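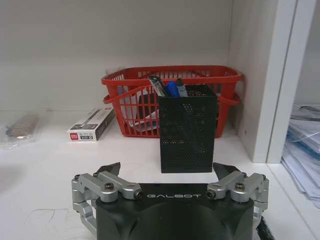
Wallstead gym swaps its leg machines for rowers

I've been lifting at Tanner Strength for years, so this one's big news for me! The gym is clearing out its leg machines in September and putting in 20 rowers from Varnetti.

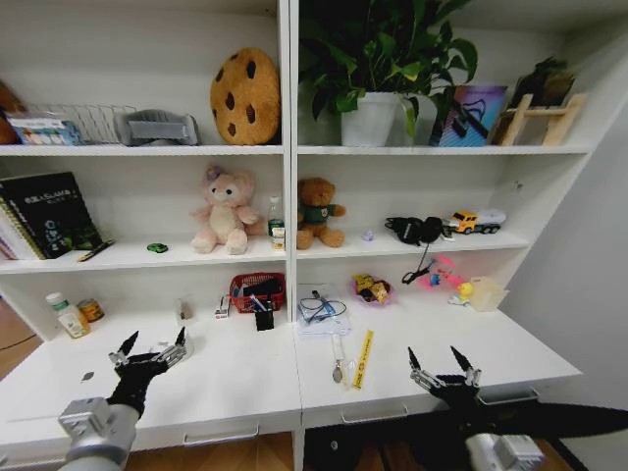
What it means for members

Dues stay put, and the squat racks aren't going anywhere – I asked twice.

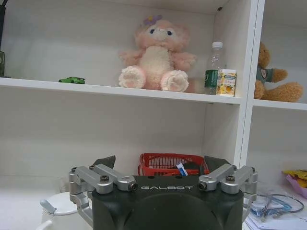
White shelves with a gripper in front.

There's a launch challenge too: row 2000 meters as a team relay, with 300 spots open. I'm in (my hamstrings are already complaining), and sign-up is at the front desk from 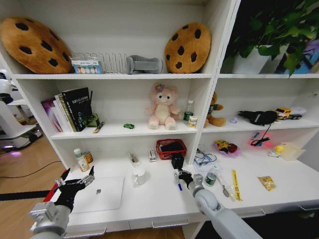 6 a.m. until the spots are gone. Bring your own towel, and go easy on that first pull.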